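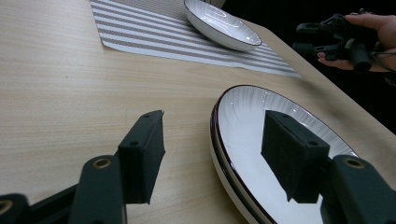 Garkholm is a small evening school for people who want to look after their own furniture, and it began with an argument over a tin of polish. The tin promised to feed the wood. Wood that has been cut, dried and made into a table doesn't eat anything, and we have never met a polish maker who could tell us what the meal was for. A pale tabletop with fine lines of grain and a few small knots needs very little from its owner, and most of what is sold for it is scent and shine. We teach the little that it does need.

Oliwia Makowska started the classes after years in the repair trade at Lellitz, where a good part of the week went on undoing other people's care. Waxes over oils, oils over varnish, something from a spray can over the lot. She was told that customers liked to be sold a bottle with their repair. She didn't doubt it, but she stopped selling the bottles, and she and Lellitz parted on fair terms soon afterwards.

We now have 63 people on the books and take no more than 16 in a class. Classes begin at half past six in the evening and are held in Malden, on the ground floor. You bring a piece you can carry, or a drawer or a leaf from one you can't. We look at what finish is on it, which is often different from what the seller said, and try things out on a patch underneath before touching anything that shows.

You should know what we don't offer. There is no certificate. We were asked to join a scheme that would have let us print a badge on our letters, and when we asked what was checked before the badge was handed over, the answer was that the fee had cleared. We don't value antiques either, and we won't tell you that a scratch adds character. Some scratches are just scratches and you may want them gone.

We are also wary of old recipes. Vinegar and olive oil, walnut rubbed on a dent, mayonnaise on a white ring: we have tried them all on test boards, and the Nägeli notebooks, where we write up each trial, are on the shelf for anyone to read. There are 200 entries so far. Quite a few end with the words 'no change'. Others end with a stain. If you have a family method that you swear by, bring it along and we'll put it on a board next to plain water – that comparison has upset one or two people, and they are still welcome.

The school is paid for by class fees and nothing else. We take no money from makers of oils, waxes or cloths, and when samples arrive in the post we send them back. New classes start in May and places can be booked by letter or by phone. If a soft dry cloth is all your table wants, we'll say so on the first evening and return the rest of your fee.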